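Section 4. Comparing finger pads on the hand-held gripper

Use this section when you have two or more sets of finger pads and need to choose one for a batch of recordings. It covers fitting the pads, checking the camera, running the comparison and writing up the results. Charging and first start-up are in Section 2. Pairing the gripper with the Stiltari controller is in Section 3.

Before you start

You will need:
the hand-held gripper, charged
the pad sets to be compared, each marked with its set letter on the back
the hex key from the tool roll
a cup
a printed marker panel
a copy of the pad comparison sheet

Allow 30 minutes for each pad set. Do not compare one set in the morning and another the next day if you can avoid it, as daylight changes the recordings and makes them harder to judge side by side.

4.1 Fitting the pads

1. Switch the gripper off at the controller.
2. Open the fingers by hand until they stop.
3. Undo the screw at the base of each finger and slide the old pad off.
4. Slide the new pad on with the textured face pointing inwards.
5. Tighten both screws until they are snug.
6. Close the fingers slowly. The tips should meet. If one tip sits ahead of the other, loosen both screws, line the tips up and tighten again.

CAUTION: Keep your own fingers clear of the pads when the controller is switched back on. The gripper closes fully once during its self-check.

Note: Scuffs on the outer edges of a pad do not affect the grip. Replace a pad when the raised texture on the inner face has worn smooth or started to lift.

4.2 Checking the camera view

The camera has a very wide lens. Straight lines in the room will look bent towards the rim of the picture, and the corners of the picture stay black. Both are normal.

1. Switch on the controller and open the live view.
2. Check that both finger pads can be seen at the bottom of the picture.
3. Hold the gripper over the cup and check that you can still see part of it past the pads. With wide pads, the gap may be narrow.
4. Check that the whole of the marker panel is in view. It may be at any angle, but no corner of the square may be hidden.
5. Pull down the blinds if sunlight falls across the work area, and leave the ceiling lights on for the whole session.

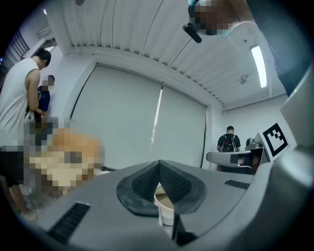
6. Save one still from the live view before each pad set and name it with the set letter. Edileuza Figueiredo keeps the naming list and can add a letter if you are trying a new pad.

If the marker drops in and out of the tracking display, move the panel before you change any camera settings. A change of exposure partway through means starting the comparison again.

4.3 Running the comparison

1. Start a new recording.
2. Pick up the cup by its side, lift it clear of the surface, hold it for 2 seconds and put it down.
3. Repeat until you have 60 lifts with the same pad set.
4. Mark each lift on the sheet as held, slipped or dropped. A lift counts as slipped if the cup turns between the pads but does not fall.
5. Stop the recording, fit the next pad set and repeat from 4.1.

The same person should do all the lifts. People squeeze the handle differently, and in the Maltville trials this made more difference to the slip count than the pads did.

Note: Faces are covered in the recordings before they leave the site. Do not try to do this yourself on the controller.

4.4 Recording the results

Enter the held, slipped and dropped totals for each set in the Celell log, together with the name of the operator. Put any change of screw, pad or cup in the remarks column, even if it seems minor.

The log held 2,342 lifts at the end of March. Older entries made with the Montoya pads use a different slip rule and should be left out of any comparison. Ask Segundo Huamán if you cannot tell which rule an entry follows.

When you have finished, switch off the controller, refit the standard pads and return the spare sets to their bags.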